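Nanard Hall Room Rental – Frequently Asked Questions

The following answers apply to all rentals of rooms at Nanard Hall. Renters are asked to read them before submitting a request form. Terms were last revised on Tue 20 January and replace those printed on the back of older forms.

Who may rent a room?

Any resident, club, school or business may apply. The person who signs the form must be an adult and must be present for the full rental. Applications from outside the town are accepted, but residents have first choice of dates in December.

Which rooms are available?

Three rooms may be rented. The Ison Room is the largest and has a sprung floor. The Nkuna Room is on the ground floor beside the kitchen and is set up with tables. The Totov Room is upstairs and is best suited to meetings, classes and quiet work. The elevator serves both floors.

How many people does each room hold?

The Nkuna Room holds 35 people and the Totov Room holds 20. These limits are set by the fire code and include children, speakers and helpers. Please contact the office for the limit in the Ison Room, which depends on whether chairs are in use.

May we bring our own equipment?

Yes. Renters may bring equipment that runs from a standard wall outlet. Extension cords must be in good condition and may not cross a doorway or walkway. Items that give off smoke, flame or strong fumes are not allowed in any room. Tabletop equipment should stand on a pad or mat of its own so that the table surface is not scratched.

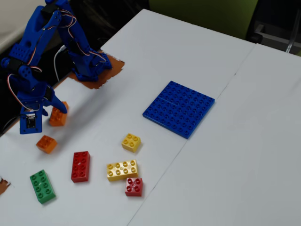 How do I reserve a date?

Complete the request form and return it to the front office, by mail or in person. A request does not hold the date. The date is held only when the office has sent written confirmation and the deposit has been received. Requests are handled in the order they arrive.

What does the deposit cover?

The deposit covers cleaning, damage and late departure. It is returned in full by check if the room is left as it was found. If a deduction is made, the office will send a written statement of the charge.

Can I set up early?

The rental period includes setup and cleanup. If you expect to need an extra hour, please add it to the form. Early entry cannot be arranged on the day, as another group may be using the room.

Is there a rate for regular groups?

Groups that reserve 5 or more dates on one form receive the regular rate. Dates may fall on different days of the week. A missed date is still charged – it cannot be moved to a later month.

Are children's activities allowed?

Yes, in all three rooms. There must be enough adults present to supervise the group at all times. Paint, clay and glue may be used only in the Nkuna Room, where there is a sink. Building bricks and similar toys are welcome in every room. Please check the floor for small pieces before you leave, including under the radiators.
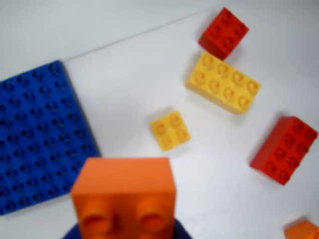

May food and drink be served?

Cold food and soft drinks may be served in any room. Hot food may be served only in the Nkuna Room. Use of the kitchen must be requested on the form. Alcohol requires a separate permit, and a copy must reach the office before the event.

Do I need insurance?

Private family events do not require insurance. Public events, ticketed events and classes for which a fee is charged do. A certificate naming Nanard Hall must be attached to the request form.

What happens if I need to cancel?

Cancellations must be made in writing. The deposit is returned if notice is received at least 20 days before the rental. With shorter notice, the deposit is kept unless the room can be rented to another party. If the hall must close because of weather or a building fault, all fees are returned.

Where may guests park?

Parking is available behind the building. The two spaces nearest the side door are reserved for vehicles with a disability permit. Loading at the front entrance is permitted, but drivers must stay with their vehicles.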